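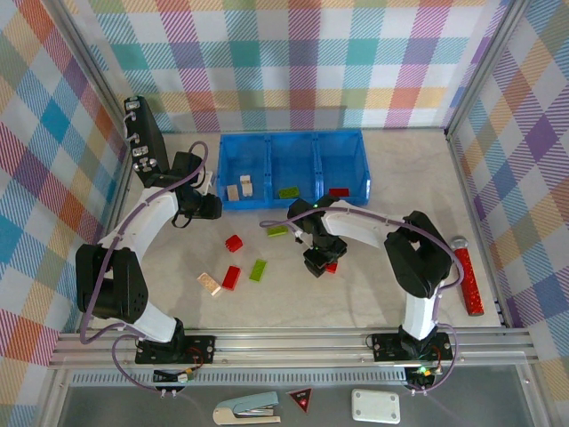
Wake me up when one of them can fold a fitted sheet, a reader wrote under my last column, and eleven other people must have felt the same, judging by the replies. I get it. I've been promised a robot that does the dishes since I was small enough to be bribed into doing them, and I'm still the one standing at the sink on Thursday night.

But I think the fitted sheet is the wrong test, and I want to argue for a much duller one: sorting. Little toy bricks on a table, a bin with three compartments, red in this one, green in that one, beige over there. Two arms, a gripper on each. A kid can do it while watching cartoons, and it covers an awful lot of what we mean by chores. Silverware goes in the drawer this way. Socks get matched. Screws go back in the right tray at the end of a shift (or they don't, and you hear about it in the morning).

I spent most of July reading whatever I could find on this and pestering people who'd let me. A small outfit called Sadent sent me its own log from a brick-sorting setup: 2,507 attempts at picking up one piece and putting it where it belonged, with 214 misses. My first reaction was that's pretty good! My second was to do the math for my kitchen. That's more than eight misses in every hundred, and if I dropped that share of my plates I'd be eating off paper towels by Easter.

To be fair to them, bricks are nastier than they look. They lie at odd angles, two of them end up nearly touching, and there isn't much room for a pair of fingers to get in between. Then the arm itself gets in the way of seeing the piece it wants. You and I just sort of nudge things apart without thinking about it – I'd never noticed I do this until I caught myself doing it with the forks.

The shop floor is further along, and I don't find that surprising. I visited a packing room in Lornholm where a machine by Seltitz puts lids on jars all day long, and it's great at it. Same jar, same lid, same height. My brother-in-law's garage is not like that. My garage is really not like that. When I asked the folks there whether it could handle a different jar, they told me it takes 2 people and 20 minutes to change it over, which they thought was fast. For them it is. I change jars every time I open the fridge.

So can machines do chores yet? Some, slowly, on a table somebody has set up for them. I'd happily take that over the dancing demos, and I wish the companies would show us more of it, misses included. Give me the whole afternoon of bricks at normal speed. I'd learn more from that than from a two-minute clip with music on it.

As for the sheet, I can't fold one either. I roll mine into a ball and shut the closet door fast.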